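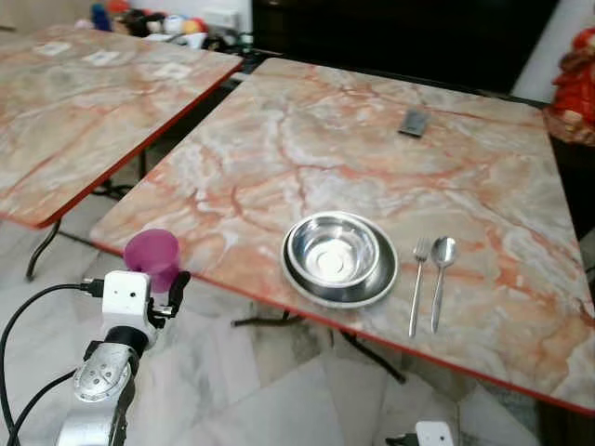

How Does a Phone Know Where You Touched It?

Pick up a phone, if a grown-up says it's okay, and slide one finger across the screen. The picture slides along with you! Now try it with the end of a pencil. On most phones, nothing moves at all. Then try it wearing a thick wool mitten. Nothing again!

So the screen can feel your finger, but it can't feel a pencil or a mitten. How does glass do that?

You are a little bit electric

Your body is full of salty water, and electricity can travel through salty water quite easily. Scientists say your body is a conductor. Metal is a conductor too. Wood, wool, rubber and most plastics are not. Electricity has a very hard time getting through those.

Now for the phone. Under the glass there is a grid made of lines so thin and so clear that you can look straight through them. One set of lines runs up and down. Another set runs side to side, like the squares in a math notebook. The phone sends tiny bits of electricity through this grid, much too small for you to feel.

Wherever two lines cross, there is a little patch of electric force called an electric field. When your finger comes close, it changes the field at that spot, and a bit of the charge is drawn toward you. The phone notices the change right away.

Finding the spot

Suppose you touch the screen over the place where line 4 going up meets line 6 going across. The phone checks its crossings, one after another, and finds that something is different at 4 and 6. Got you! It knows where your finger is.

Your finger is wider than one crossing, of course, so several of them change at once. The one under the middle of your fingertip changes most, and the ones near the edge change less. The phone compares them all and works out where the middle must be. That's why you can tap a tiny letter with a big thumb and still (usually!) get the right one.

And it does this over and over, very fast. Imagine a screen that checks its whole grid 200 times every second. Try clapping your hands that fast. You'd be lucky to manage 6 claps before the second was gone.

Two fingers, ten fingers

Because the phone looks at every crossing, it can spot more than one finger. Put two fingers on a photo and spread them apart. The phone sees two touches moving away from each other and thinks, "Aha, bigger please!" Bring them together and the photo shrinks. This is called multi-touch, and it's what lets you play a piano app with both hands.

Older touch screens worked in a different way. They had two thin layers with a small gap in between, and when you pushed, the top layer bent until it met the bottom one. Those screens didn't care what you pushed with. A pencil, a mitten, the corner of a ruler, anything would do as long as you pressed hard enough. You can still find them on some old ticket machines and cash registers. They feel a bit squishy.

What about water?

Have you ever tried to use a phone in the rain? It goes a bit wild. Raindrops can change the electric field too, so the phone gets mixed up about what is a finger and what is a drop. Sometimes it opens things you never asked for, and sometimes it ignores you completely. Wipe the screen with a dry cloth and it calms down.

Special gloves work because they have threads in the fingertips that carry electricity. The charge can get from the screen to your hand through the thread, and the phone thinks it's meeting a bare finger.

Try it yourself!

Ask a grown-up for a phone or tablet with a drawing app open. Then collect some things from around the house and make a chart with two columns, "Works" and "Doesn't work." Before each test, write down your guess. Guessing first is half the fun.

Good things to test:

A cotton swab, dry
The same cotton swab with the tip dipped in water
A pencil eraser
Your knuckle
Your elbow
A wool sock over your hand
A piece of banana with the peel on
A cooked sausage, cooled down and patted dry

Be gentle, and don't use anything sharp or gritty that could scratch the glass. Only the tip of the swab should be damp, with no drips. Hold the swab down near the damp end so your fingers touch the wet part.

Tsegereda Workneh's class in Lutcombe did this one Saturday at science club and made 217 tests between them. The sausage was a big hit. Mahtab Golestani, who was in charge of the banana, found that it drew a wobbly line but a good one, and she wrote her whole name with it. The dry swab did nothing for anybody. The damp swab worked for most of the children and not for a few, and they argued over why until it was time to go home. What do you think? Here's a hint - look at how they were holding it.

Words to know

Conductor: something electricity can travel through easily.
Insulator: something electricity has trouble getting through, like rubber or dry wood.
Electric field: the space around an electric charge where it can push or pull on other charges.
Grid: lines that cross each other to make squares.
Multi-touch: when a screen can sense more than one finger at the same time.

One more thing to puzzle over

Phones can tell when you hold one against your ear, and they switch the screen off so your cheek doesn't press any buttons. Many of them don't use the touch grid for that. They have a separate little sensor near the top. See if you can find out what it uses to tell that your face is close!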